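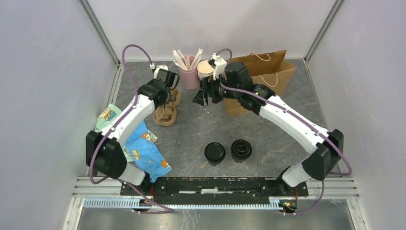
六月,工位二,打包咖啡任务,软件侧记录

上午 9:40 开始。先把昨天留下的问题抄过来:
1. 双臂同时进中间区域时规划器超时,重试后有时给出绕远的轨迹。
2. 杯盖的抓取位姿在黑色杯盖上抖动,深度空洞多。
3. 左腕相机的外参和右腕的对不上,同一个点两边算出来差几毫米。
4. 日志时间戳,Lolen 那边的控制节点和感知节点用的不是同一个时钟。

今天的目标是 2 和 4,有时间再看 1。3 等标定板从隔壁工位拿回来。

任务本身没变:两杯带盖的黑色咖啡杯、吸管、纸袋,最后要把杯子放进牛皮纸袋,再放一根吸管。左边的蓝色布和浅绿色布留着,作为背景干扰,分割模型以前在有图案的布上误检过,所以不收走。

时钟问题

先做的这个,因为不解决它后面所有对齐都不可信。控制节点(Lolen)按单调时钟打戳,感知节点(Presby)按系统时钟打戳,录包的时候 Wokov 又统一加了一个接收时间。回放脚本默认取接收时间,所以平时看不出来,只有在做手眼残差分析的时候才会露馅。

改法:Presby 发布时同时带两个字段,采集时刻的单调时间和系统时间。Wokov 录包不再覆盖,只追加。回放脚本加一个参数选时间源,默认改成采集时刻。

改完录了一段空跑,双臂各走一个来回,不碰东西。拿关节角的速度过零点和腕部相机的光流过零点做互相关,左右两边的峰都落在同一格里。之前右边会偏出去一截,而且每次启动偏的量还不一样,现在重启了几次都没有再变。

注意:旧包没有采集时刻字段,用新脚本回放会直接报错退出。我没有做自动回退,免得哪天混着用又不知道。要看旧包请显式写接收时间那个选项。

黑色杯盖的抓取位姿

两个杯子现在并排放在靠前的位置,左边那只盖子带饮口,右边那只是带棱纹、边沿凸起的盖子。两种盖子的表现不同。带饮口的那只,顶面点云还能用,但饮口附近缺一块;带棱纹的那只,棱纹上有噪声,边沿那一圈反而比较完整。

原来的做法是对整个盖子的点云拟合平面,取法向作为接近方向,中心取点云质心。饮口缺一块,质心就往另一侧跑;每帧缺的形状又不一样,位姿就抖。

换成下面的做法:
先用分割掩膜的外轮廓在图像上拟合椭圆,不用深度。椭圆中心给出视线方向。
深度只取边沿一圈的中位数。
法向不再估计,直接用桌面法向。杯子是立着的,倒了的情况由上游判断,走另外的分支。
多帧之间做一个滑动中值,窗口不长,手臂在动的时候清空窗口。

离线跑了 341 帧,全部是手臂静止、杯子没有被遮挡的帧。旧方法的抖动在直方图上有一条很长的尾巴,新方法尾巴基本没有了。剩下的几个离群点都是分割把两只杯子粘成一个掩膜造成的,椭圆变得很扁。加了一个长短轴比的检查,不合格就丢掉这一帧,不要用上一帧顶替。

两只黑杯子挨得近,粘连应该还会出现。暂时不去动分割模型,先看丢帧比例能不能接受。

另外试了一下用右腕相机单独做,不融合左腕。右臂悬在中间的时候视角比较斜,椭圆拟合没问题,但边沿远端的深度会被近端挡掉一部分,中位数偏近。结论是接近前先抬到一个固定的观察位再取一次,多花的时间可以接受。

吸管

粉色杯子里的吸管带透明包装,整把散开。单根抓取位姿现在还是不行,这个今天没打算解决,只记两条观察:

透明包装对深度的影响没有我想的大,主要困难是吸管互相交叉,实例分割把两根交叉的认成一根折的。
从上往下抓,候选点取伸出来的那一段末端,比取中段好。末端之间间隔大,夹爪有地方进去。

下一步可以把候选限制在最外侧的几根,里面的不考虑。吸管抽走以后剩下的会自己重新散开,每次抽完必须重新感知,不能用缓存。这一条已经写进 Lacerda 的任务图里了,作为吸管节点的前置条件。

规划超时

下午 2 点以后看的。把 Lacerda 里失败的规划请求全部导出来重放,一共 291 个。重放机器和工位上的配置一样,规划器时间上限也一样。

按失败原因分了一下。占大头的是目标位姿本身没有问题,但起始状态被判为碰撞。也就是说规划还没开始就已经不可能成功了,后面的超时只是外层在反复重试。起始碰撞的来源又主要是线缆模型:我们给沿着手臂走的那根紫色线缆挂了一串胶囊体,半径给得保守,左臂弯到中间的时候线缆在上方拱起来,胶囊体就和自己的前臂连杆相交了。

处理:
线缆胶囊和本臂连杆之间的碰撞对全部关掉,只保留线缆对另一只手臂、对纸袋和对后墙的检查。
起始状态碰撞时立即返回,带上碰撞对的名字,不进重试循环。
外层重试改为只对真正的超时生效。

改完重放同一批请求,剩下的失败主要是两臂互相挡。这部分是真的难,右夹爪在中间停着的时候左臂要过来,确实没有多少空间。

关于互相挡,有两种想法:

一种是中间区域加锁。谁要进就先申请,另一只手臂退到自己的停靠位。简单,可预测,代价是并行度低。
另一种是联合规划,十几个自由度一起搜。试了一下,能出解,但解的形状每次差别很大,现场看着不放心,耗时也不稳定。

先用加锁。锁放在 Lacerda 里,不放在控制层。控制层只保留最后一道距离检查,小于阈值就减速停。锁的粒度先按一个长方体来,覆盖两只黑杯子和它们后方那块桌面,后面再看要不要细分。

写的时候踩了一个坑:右臂持锁时如果感知丢帧,节点会一直等,锁不释放,左臂也就一直等。现在等感知有上限,到时间就释放锁、退回停靠位、重新排队。上限先设成 200 个感知周期,偏长,但是观察位那一步要留余量,调完再缩。

纸袋

袋子立着,口朝上敞开,整体往中间歪。现在的放置目标是按袋口四条边拟合矩形取中心,歪的时候矩形是斜的,中心投影到桌面以后会偏到袋壁外面。杯子从上面竖直往下放,下到一半会顶到袋壁。

仿真里把接近方向改成沿袋子的倾斜方向,顶到的情况消失了,但是杯子也要跟着倾斜,盖着盖子也不想这么干。另一个办法是先用一只夹爪把袋口扶正,另一只放杯子。这样又回到两臂同时进一个区域的问题,只是区域换到了右边。先记着。

提手是麻烦。扭绳提手在点云里断断续续,碰撞地图里时有时无,规划结果跟着变。临时做法是在袋口上方加一个固定的虚拟盒子当作提手占位,最后一段下放时再去掉。

误检

左夹爪下面那团皱起来的浅棕色纸板(杯套或者杯托,已经看不出原来的形状),检测器把它报成纸袋,置信度还不低。颜色接近,又都有折痕。桌上真正的纸袋在右后方,所以任务图暂时按"取最高的那个"来选,能选对,但是这不是长久办法。把这几帧挑出来加进难例集,标签统一写成"其他纸制品",不要再细分。

布上的卡通图案今天没有误检。橙色动物那块看了几遍热图,响应很低。上一版模型在这里会冒一个杯子出来,新版看来是好了,但只有一种摆放,不能算验证过。

粉色杯子右边那叠米色的东西,分割给出的类别在纸杯和杯盖之间来回跳。右夹爪挡住一部分的时候跳得更厉害。任务用不到它们,只需要当障碍物,所以类别无所谓,但是现在碰撞地图按类别取高度,类别一跳,障碍物高度也跟着跳。改成直接用点云的最高点加余量,不查类别表。

下午的整机试跑

加锁、起始碰撞提前返回、杯盖新方法三个一起上。低速,急停在手边。

第 1 次:右臂到观察位,取位姿,下去抓右边那只杯子,夹住,抬起。纸袋放置没开,放回原位。正常。
第 2 次:左臂先申请锁,右臂等待。左臂抓左边那只,抬起时距离检查触发减速,原因是右臂的停靠位离中间太近。把右停靠位往外挪了。
第 3 次:同第 2 次,没有再触发。
第 4 次:故意把感知节点停掉,看锁能不能释放。到上限后释放,两臂都回到停靠位。恢复感知后任务继续,没有人工干预。

共跑了 4 次,次数太少,只能说流程通了。成功率的事等吸管节点能用了再统计。

第 3 次的录包里右臂关节速度有一个尖峰,现场没有感觉到异常。看了一下是轨迹拼接处,两段之间速度没有对上,插补器硬拉过去的。不是今天改动引入的,旧包里也有。记到控制那边的问题单里。

合并情况

Presby:双时间戳,已合。椭圆拟合在分支上,等长短轴比阈值定下来再合。
Wokov:录包追加字段,已合。
Lacerda:锁、重试逻辑,在分支上。虚拟提手盒子写死在配置里,不要合到主干。
Lolen:没有改代码,只改了右停靠位的参数。改之前的值留在注释里。

待办
标定板拿回来以后重做左腕外参,做完用今天的空跑路径再录一遍。
锁的等待上限缩短,先看观察位那一步实际要多久。
粘连掩膜的丢帧比例,单独出一张图。
轨迹拼接处的速度。
吸管候选限制到外侧,先离线。
袋口扶正的方案,先在仿真里看左臂够不够得到。

收工时两臂回停靠位,断使能,控制柜没关。桌面东西没动,明天接着用同一个摆放。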